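Grisumel Household Storage Study
Progress report to the Hauser Fund, period ending May
Prepared by Waltraud Ruchti

Work in this period covered recruitment, the first home inventory and the draft sorting guide. Spending is within the approved budget lines. No change to the end date is requested.

Recruitment closed with 146 households against a target of 200. Most of the shortfall is in rented apartments in Sallow, where letters went out after the spring moving period. Mathias Strebel will send a second mailing to 300 addresses in June. If the target is still not met, the rental and owner groups will be analyzed together.

The inventory form records small hardware, spare parts and tools kept in the home, the type of container, and how long residents take to find a named item. Entries for mixed containers were inconsistent between interviewers, and the form now has a separate field for them.

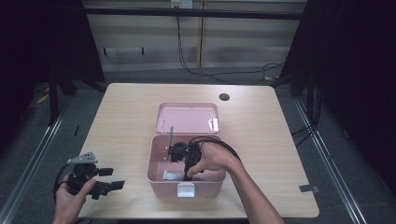 Pink plastic storage box with hinged lid, open on a table.

Sarita Rastogi rechecked 40 completed forms. Errors were concentrated in the retrieval time column, where minutes and seconds had been mixed. The column now accepts seconds only, and the affected forms have been corrected.

The sorting guide is in second draft. Tracey Bainbridge is revising the section on labels, and layout will follow once the text is approved.

Open item: written approval to move unspent printing funds to postage.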